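Suche im Forum: Suchbegriff eingeben Erweiterte Suche

Forum > Greifer und Handgeräte > Kaufberatung

Handgreifer für Demonstrationsdaten: mieten oder kaufen?

Thema erstellt im Dezember von Hwa-young Hong

Hwa-young Hong:
Wir wollen im Frühjahr Aufräumdaten in Wohnungen sammeln und brauchen dafür zwei Handgreifer. Culside bietet ein Mietpaket mit 2 Geräten an, Laufzeit 27 Tage, Endpreis 1.142 Euro inklusive Versand. Hat jemand das schon gehabt? Mich interessiert vor allem, wie die Finger mit Tüten und Folien klarkommen. Kisten und Becher sind bei uns nicht das Problem.

tolentino_k:
Kommt auf die Backen an. Glatte Finger rutschen auf Folie, da helfen nur Beläge mit Profil. Ich hänge zwei Aufnahmen von einer Snack-Sortierung an, Material war ein Tisch voller Süßigkeiten und ein Karton.

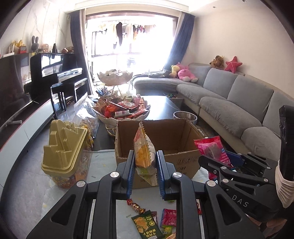
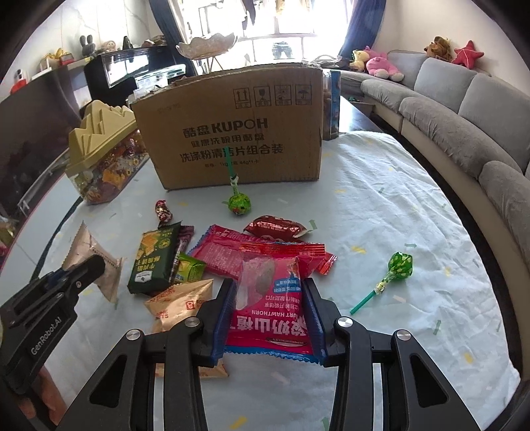
Bei beiden geht es um Folienverpackungen, einmal die große Chipstüte unten gefasst, einmal das Päckchen mit Yogurt Hawthorn.

Re: Handgreifer für Demonstrationsdaten

rornport:
Danke, das hilft schon. Die hohe Tüte würde ich trotzdem nicht unten greifen. Wenn die kippt, stimmt die ganze Bewegung nicht mehr und man nimmt neu auf. Oben am Rand ist bei uns die Regel.

tolentino_k:
Oben am Rand hast du zwei Lagen Folie und sonst nichts. Dann pendelt der Inhalt beim Anheben. Wir haben beides probiert und sind bei unten geblieben, zumindest bei vollen Tüten.

rornport:
Sehe ich anders, aber gut. Hängt wohl auch davon ab, was der Roboter später für Finger hat. Unserer öffnet nicht so weit.

Hwa-young Hong:
Wie ist es mit dem Gewicht? Bei uns sollen Studierende damit arbeiten, jeweils einen halben Tag.

m.brandt:
Halber Tag am Stück ist zu lang. Nach einer Stunde merkt man es im Handgelenk. Plant Wechsel ein und wickelt etwas Weiches um den Griff.

Zum Mietpaket selbst: Ich hatte es im Sommer. Geräte waren in Ordnung, das Ladekabel hat gefehlt und kam vier Tage später. Die Mietzeit lief in der Zeit weiter. Auf Nachfrage wurde sie verlängert, aber man muss selbst nachfragen.

citia_user:
Für den Preis würde ich nicht mieten. Nach drei Mietzeiträumen liegt man schon deutlich über dreitausend Euro und hat am Ende nichts. Gebraucht kaufen und die Beläge selbst tauschen.

m.brandt:
Wenn man nur einen Durchgang macht, rechnet sich Miete. Bei gebrauchten Geräten weiß man nicht, wie viel Spiel die Gelenke haben.

Hwa-young Hong:
Es bleibt voraussichtlich bei einem Durchgang. Ich frage bei Culside nach, ob Ersatzbeläge dabei sind, und schreibe die Antwort hier rein.

Zuletzt aktualisiert: 16:40 Uhr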